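We use cookies to remember your reading preferences. Accept all | Manage

24/06/2021
By Hafiz Sinaga

Chapter 4: Deciding What to Move First

If you have worked through the last chapter you will have a controller that can take a gripper from one pose to another without fuss, and I hope you allowed yourself a cup of tea over it. I certainly did when I first got mine going, after a May spent chasing a sign error in one line of the wrist code. The trouble begins as soon as you hand that controller a whole room and ask it to tidy up, and this is where we shall spend the next 80 pages or so of your patience.

All our exercises run in the Whitlock simulator, with the planner we call Larnus sitting on top of it. Larnus reads a list of objects and poses and gives back an ordered list of grasps.
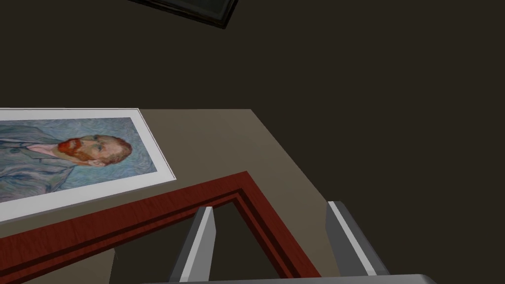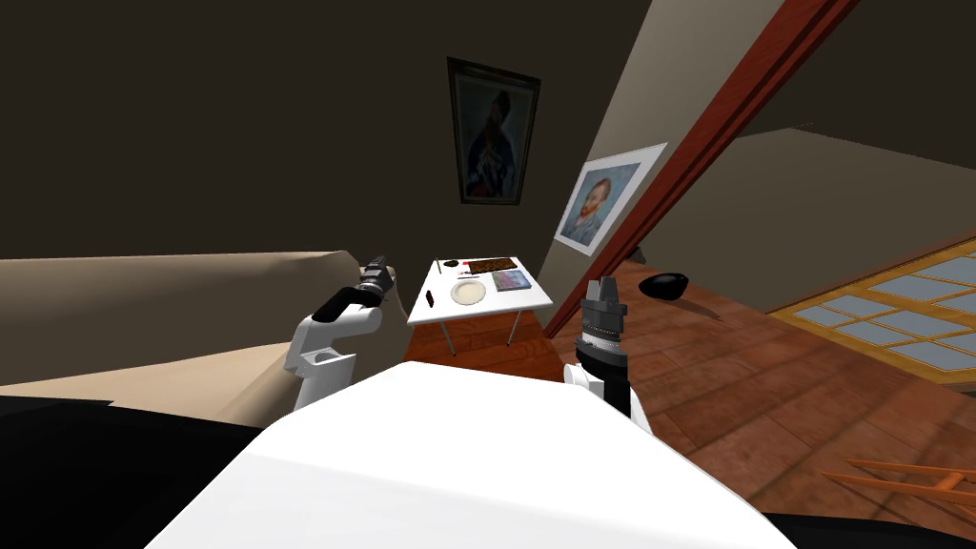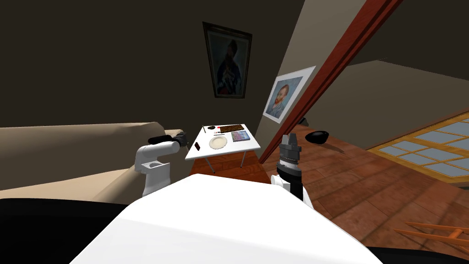

A planner has to put its jobs in some order before any arm moves, and the order matters far more than beginners expect. Larnus gives every object a cost, made up of the reach needed, the clearance on either side for the fingers, and a penalty for anything lying close by that might be knocked. Take the little white table with the plate on it: the plate is wide and sits towards the front, so an arm that goes for the brown tray at the back must either pass above it or come round the side, and the path that looks shortest on paper may be the one that clips the rim. Moving the plate first costs you one extra grasp — and often makes each later one cheaper. We allow the search 170 steps before it must settle for the best order it has, and you are welcome to change that number and see what breaks.

Exercise 4.1 asks you to run the planner 100 times with the objects nudged a little each time, and to keep the logs, as we shall want them again in Chapter 5.

Reader comments

Potus: My search kept running out of steps until I raised the clearance penalty. Might be worth a note in 4.1?

nivitness_fan: Lovely chapter, I am on my second read. Does the cost get worked out again after every grasp or only at the start?

Potus: After every grasp in my copy, look in the settings file.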